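Jonalyn Lagman
I have too many small dishes at home, so on Tuesday evening I finally sat down to sort them. A short thread about what I learned, maybe it helps somebody with a small craft table.

My old system was one big box. Every little part went inside, and every evening I spent more time looking than making. I make earrings, so 2 parts that look almost the same can ruin a pair.

Now I use shallow round dishes, the petri dish kind. One sort of part goes in one dish. I bought a pack of 60 from a shop called Samholm, and I will be honest, 60 is too many for one person.

Color helps me more than labels. Pink dish, pink parts. Orange dish, orange parts. When I am tired I don't read, but I still see color.

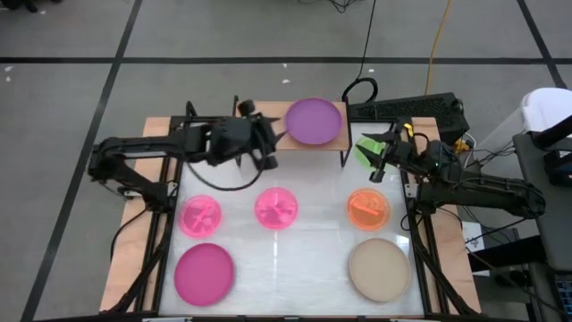
Next thing: leave space between the dishes. When they touch each other, I pull one and its neighbor comes too. A hand's width is good for me. Maybe you need less, my sleeves are wide.

I keep the small dishes in one row in the middle and the bigger flat plates in front, near me. The plates are for things I am working on now. A low shelf at the back takes whatever can wait – for me this is usually a plate with finished pieces.

A white surface under everything is worth the trouble. I had a dark wood table before, and I lost a lot of tiny rings on it. On white I find them at once.

Somebody asked me if the dishes need lids. Mine have none on while I work. For the night I cover the whole row with a kitchen towel, because my cat Toprak walks where he wants.

Still not solved: what to do with the other dishes from the pack. If you live near me and want some, please write to me, I can give them away this week.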